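Three weeks with the Hirley gripper

9/22/20

I paid real money for the Hirley, the two-finger gripper Hamard sells as an add-on, and I have now read its manual more often than some novels I claim to love. The manual is 17 pages. Two of them are about the warranty.

Setup took an evening. The fingers are curved, which the sales page calls "forgiving," and for once the sales page has a point. You can come at a wooden cube a bit crooked and it still gets picked up, just at a tilt, like a waiter with a bad hip.
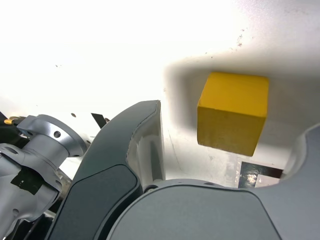 Can you set the grip force without buying the Vonside software?

You can, but only in steps, using the small menu that comes with the gripper. Vonside gives you a slider from 0 to 100 and a monthly bill.

I stayed with the steps. Step 3 suits painted blocks, and anything higher is for people who dislike their blocks. My test job is as dull as it sounds: colored cubes, a black square marked on a white table, put the one in the other.

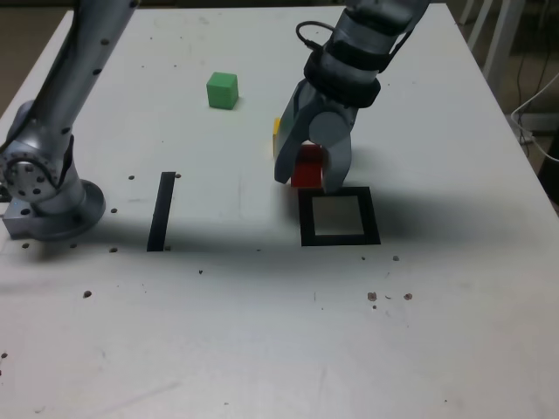 Letting go is where the Hirley loses points. It opens both fingers at full speed, and a neighboring cube can get an elbow in the ribs. There's a slow-release setting on page 14, under "Storage," for reasons known only to Hamard.

The Afridi I tried in February was gentler and cost more – and it whined. I'm keeping the Hirley. Next I want to try it on something round, once I've moved the breakable things.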